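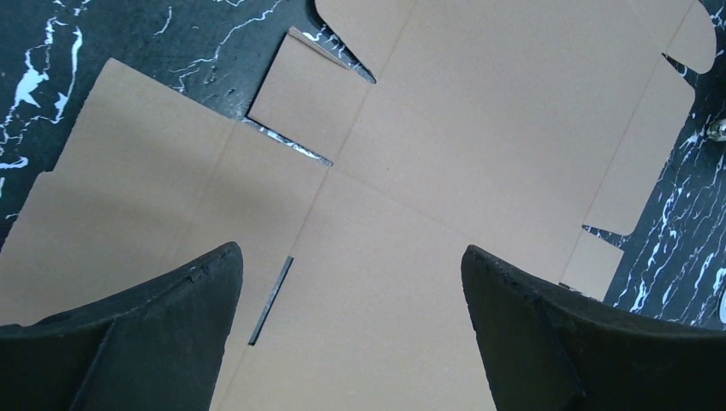
还没折起来的瓦楞纸箱,台面是黑底白纹的

Tandaslow一日游:去Dastar香皂厂开放日闻了一天味道

写于2024年9月18日,回来的晚上趁鼻子还记得

先交代一下,我是个买香皂上瘾的人。家里浴室柜子最下面一层全是没拆封的,我妈每次来都要打开看一眼再关上,什么也不说(比说了还可怕)。所以当我在Tandaslow的镇公告页上看到Dastar香皂厂要办开放日的时候,手比脑子快,名已经报好了,才想起来查地图看这个镇到底在哪儿。

四月那次开放日我就想去,没抢到名额,页面刷出来已经是灰的了。秋天这次我学乖了,定了闹钟,守着页面等它放出来。门票8镑,含讲解和一杯热饮,还能带走一块自己压的皂。我觉得挺值,就算不含皂我也去。

怎么去

坐火车到Tandaslow,再换168路公交,在Gough站下。时刻表上写得清清楚楚,可是火车站门口有左右两个站牌,左边那个是往海边去的,我在左边站了好一会儿,看着要坐的那班车从右边慢悠悠开走了。各位出站请往右,往右,往右!

好在下一班也没等太久,我就在站前的小面包店里买了个奶酪洋葱馅饼。馅饼皮酥得没法在街上吃,一口下去围巾上全是渣。后来在厂里穿工作服,解下围巾一抖,地上落了一小片,我赶紧用脚拨到柜子底下去了。对不起,Dastar。

168路沿着河走,路很窄,树枝一路刮着车顶。过了一座石桥就是Gough,严格说它算Tandaslow的一个角落,一条坡街,几排红砖房子,坡底下就是厂。我下车的时候风是从坡底往上吹的,还没看见厂房就先闻到了,薰衣草打头,后面跟着一股暖烘烘的油脂味,有点像刚熨完的衣服。我站在站牌底下吸了好几口,旁边遛狗的人看了我一眼,那条狗也看了我一眼。

如果天气好,建议提前一站下车,沿河走过去,约16分钟。回程我走了这一段,水边有长椅,有鸭子,还有人在桥洞底下练小号,练的是同一句,反反复复,到我走远了还差最后一个音上不去。

进厂

接待处在以前的马厩里,门很矮,进门要低头。签到,领胸牌,换工作服,戴发网。发网这个东西真是众生平等,谁戴上都像刚从烤箱里出来的小面包。首饰和手表要摘下来放进小布袋里,自己拿着。我平时戴的戒指好久没摘了,卡在指节上下不来,工作人员见怪不怪地推过来一碟液体皂,转了两下就出来了。在香皂厂用香皂摘戒指,我自己觉得特别应景,笑了半天。

开始之前先在休息区坐着喝东西。热饮可以选茶或者咖啡,我选了茶,杯子是厚厚的白瓷杯,杯底印着厂名,喝完才看得见。配的是姜饼,切得很厚,边上烤得有点焦,我喜欢焦的那头。墙上挂着老包装纸,压在玻璃后面,颜色都褪了,有一张是浅绿色的,画着一只站在肥皂泡上的鹭鸟。我问有没有印这个图案的明信片,答说没有,问的人倒是挺多的。那就印啊!钱摆在这儿等着你们赚呢!

讲解全程两个小时,一路走一路停。我原本担心会很赶,结果中间有几处可以随便站着看,想问什么都能问。带队的讲解是在厂里做了很多年的师傅,口音很重,开头几分钟我只听懂了“小心台阶”,后面慢慢就顺了。

熬皂间

第一间是熬皂间,也是全厂最热的地方。大锅半截埋在地下,参观的人站在上面一圈铁走廊上往下看。油脂和碱液在锅里慢慢翻,像一锅特别稠的玉米粥,偶尔鼓一个大泡,噗的一声,半天才塌下去。我盯着看了很久,有种看壁炉的感觉,什么也不想。

师傅讲,老办法熬皂全看手上的功夫,拿一把长柄铲子挑起一点,看它怎么往下滑。滑得太快,不行;挂在铲子上不肯走,也不行。要像一块布那样整片整片地滑下来。他拿铲子示范了一次,滑下来的时候所有人都“哦”了一声,也不知道是真看懂了还是气氛到了。我属于后者。

然后是加盐水,把皂和下面的杂液分开,这一步叫盐析。静置一夜,上面浮起来的那层才是要的。我以前在家里做过冷制皂,都是模具里一倒就完事,甘油全留在里头,所以洗起来滋润,但也软,放在皂碟里没几天就化成一摊。厂里的皂要碾、要压,硬得多,也经用得多。讲到这儿我想起我家皂碟里那摊东西,有点心虚。

味道方面,熬皂间反而不怎么香,基本就是油脂味,带一点点涩。有位同团的阿姨捂着鼻子先出去了,我倒是觉得挺好闻的,像小时候外婆洗衣服用的那种大黄肥皂。外婆切肥皂用的是棉线,两头一拉就断开了,断面特别光滑,我总抢着拉。那天站在走廊上突然就想起这件事,好多年没想过了。

晾皂和碾皂

皂基出来以后先干燥,变成一条一条的皂粒,长得像很粗的白面条。从料斗里落下来,哗啦哗啦的,声音好听极了。可以伸手进桶里抓一把,凉凉的,有点滑,捏一下会碎。我抓了又抓,后面的人等着呢,只好让开。

碾皂的那间有几根大辊子,皂粒和香精、颜料一起倒进去,一开始是花的,白一道紫一道,过一遍匀一点,再过一遍又匀一点,最后从刮刀底下出来的是薄薄的紫色皂片,卷着边,堆得像花瓣一样。薰衣草的味道就是从这一间出来的。Gough这条街上的人每天闻的就是它,师傅说当天做什么香型,坡上人家晾出去的床单就是什么味道。做柠檬的日子大家最高兴,做松焦油的日子会有人打电话来。

松焦油那款我后来在店里闻了,怎么形容呢,像一只烟熏过的橡胶雨靴。可是越闻越想闻!我买了。

香料柜

拐角有一面香料柜,是我当天最喜欢的地方。老药铺那种抽屉柜改的,小玻璃瓶一格一格排着,可以自己拿试香纸蘸。讲解在这里停得最久,大家像进了糖果店的小孩,互相递试香纸,“你闻这个”“你闻那个”,刚才谁也不认识谁,一下子就熟了。

我记了几样:天竺葵,闻起来像玫瑰在生气。香根草,下过雨以后的花盆。安息香,甜,带点药味,像旧抽屉。还有一瓶只写了编号,没有名字,闻着是晒过的棉被加一点点黄瓜,全团的人都爱得不行,问是什么,说是还在试的配方,也许出,也许不出。我把那张试香纸夹在笔记本里带回来了,现在写字的时候翻开还有一点点味道,黄瓜已经没了,棉被还在。

师傅教了个办法,闻多了鼻子发木,就低头闻自己的袖子,比闻咖啡豆管用。我试了,确实能缓过来。不过工作服的袖子上也全是薰衣草,所以那天最好把自己衣服的袖口拉出来一点。

压皂

重头戏来了,自己压皂!

压皂机是脚踏的老机器,铸铁的,刷了墨绿色的漆,踩下去“咣”一声,皂坯就被压成一块有棱有角、带着花纹的香皂。每个人可以挑模子,有厂名的、有鹭鸟的、有麦穗的。我想都没想就选了鹭鸟(看来那张包装纸的事我还没放下)。皂坯的颜色也能挑,我拿了奶白色。

诀窍是要踩得干脆。第一脚我太客气了,鹭鸟只压出来半边,翅膀糊成一团。师傅把皂坯拿出来转了转放回去,让我当它欠我钱。第二脚下去,整个地板都震了,鹭鸟清清楚楚的,连脚趾都有。边上挤出来的那一圈皂屑叫飞边,用小刀沿着棱刮一圈就行。我刮得不太直,有一个角少了一小块,可是这样一看就知道是我的。

排在我后面的小朋友够不着踏板,是爸爸抱着他的腰往下一坐,咣!压完他不肯走,还要再来。我也想再来,但我是大人,我忍住了。

刮下来的飞边都收在一个桶里,回到碾皂那间重新做。也有一部分混成杂色皂,每块颜色都不一样,在店里便宜卖,熟客专门挑这个。

包装和气味的余波

后半段讲包装,我本来以为会是最无聊的部分,结果听得挺入神。香皂刚压出来不能马上裹纸,要晾一晾,急着包的话纸上会洇出油印子。内层是薄蜡纸,外层才是印花的那张。传统的折法叫打褶包,圆皂用的,纸边一褶一褶收到中间,最后贴一张圆封签压住。每人发了一张纸、一块圆皂练手。我的褶子一开始还像把小扇子,收到后面越来越厚,封签贴上去又弹开,最后的成品像一颗被坐过的馄饨。

同一张桌上有位退休的帽子师傅(聊天聊出来的),褶子打得又细又匀,大家都围过去看。人家的手一动就知道是练过的,我默默把我的馄饨收进了口袋。

运输上也有讲究。香型不同的皂不能混着放,箱子叠在一起久了,薄荷会欺负玫瑰,到店里一打开,玫瑰皂一身的薄荷味。我回家看了看自己的柜子,所有的香皂混住在一起,怪不得拆哪块都是一个味儿。已经着手分家了,目前薄荷那几块被赶到了厨房。

纸箱也会吃味道。装过松焦油的箱子,空了以后还是那个味,隔壁的猫都不肯钻。

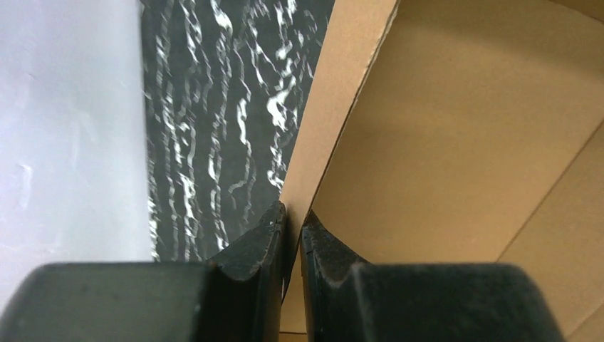

小店和我的战利品

出口当然是小店,全世界的参观都一样。店不大,木架子顶到天花板,收银台边上有一筐有瑕疵的,磕了角的、花纹没压全的、颜色不匀的,论重量卖。我在筐边蹲了太久,起来的时候腿都麻了。

我买了:

薰衣草,大块的,给我妈。她嘴上说不要,每次都用得比谁都快。
松焦油,给我自己,还有好奇心。
燕麦蜂蜜,磨砂感很轻,当晚就用了,泡沫细,冲得干净,洗完手背不绷。
杂色皂,我那块是紫里带绿,像一小块傍晚的天。
瑕疵筐里的若干,具体多少我不打算写出来,家里人也看这个博客。

没买的是礼盒,好看是真好看,就是贵,而且盒子大,我背的是小包。还有一款须后皂,装在铝盒里,我拿起来放下、放下拿起来好几次,我又没有胡子!可是那个盒子开合的声音太好听了。

皂碟倒是可以考虑,是附近Druleck的陶坊做的,釉面发灰发蓝,中间几道凸起的棱,水能流下去。店里的人讲,香皂用得快,多半是泡化的,洗掉的没多少。皂碟要能沥水,两块皂轮着用,让它们歇一歇,能用很久。我在家里已经开始实行轮班制了。

午饭和Druleck

工厂里没有餐厅,我是沿坡往上走到街口的小酒馆吃的。点了豌豆汤配面包,汤很稠,上面撒了薄荷,我喝第一口的时候脑子里立刻冒出“薄荷会欺负玫瑰”这句话。面包是热的,黄油给得大方。酒馆里暖气开得足,我身上的味道一热就全散出来了,邻桌的人转头找了半天,最后问我是不是刚从坡底下上来。是的是的,是我。

下午还有时间,我就去了趟Druleck,从Gough往山上走,走得不快的话正好消食。村子很小,陶坊的门开着,架子上的东西可以随便看,钱投在门口的铁罐里。皂碟比厂里小店的便宜一点点,样式也多,早知道先来这边看了再说。我挑了一只釉流得歪歪扭扭的,底上有个指印,正好放得下我的拇指。

村口有教堂,门锁着,围墙边上长满了黑莓。熟透的那种,一碰就掉,手指染得紫紫的,这时候包里有香皂就很方便了,村里的水龙头底下拿瑕疵皂洗了手,站在风里晾干。山上能看到河转过去的那个弯,厂里的烟囱细细一根,冒着白气,往东边飘。

几句实用的

鞋穿平底的,铁走廊上有格子缝,同团有位穿细跟的,全程踮着脚走。

喷了香水就别去了,或者当天别喷。倒没有规定,是自己吃亏,香料柜那里什么也闻不准。

厂里可以拍照的地方门口贴着绿色的小圆点,熬皂间不能拍,镜头也会糊。

对坚果油过敏的要提前讲,有几款皂用了杏仁油,登记的时候表上有一栏可以填。

小朋友可以去,8岁以下要大人牵着,熬皂间那段可以在外面的院子里等,院子里有秋千,还有一只很胖的橘猫,摸起来是薰衣草味的。

厕所在马厩旁边,洗手的皂是当天做的哪款就摆哪款。我去了两趟,第二趟纯粹是为了洗手。

自己压的那块皂当天别用,师傅交代要放在通风的地方养一阵子。我把它立在窗台上了,鹭鸟朝外。窗户开了条缝,晚上风一进来,整个屋子都是奶白色的味道,也不知道奶白色是什么味道,反正就是那个味道。

下次开放日大概又是四月,名额放出来之前镇公告页会先挂通知,想去的盯着点。我应该还会去,上回闻到的那瓶没名字的,我得去问问它到底出不出。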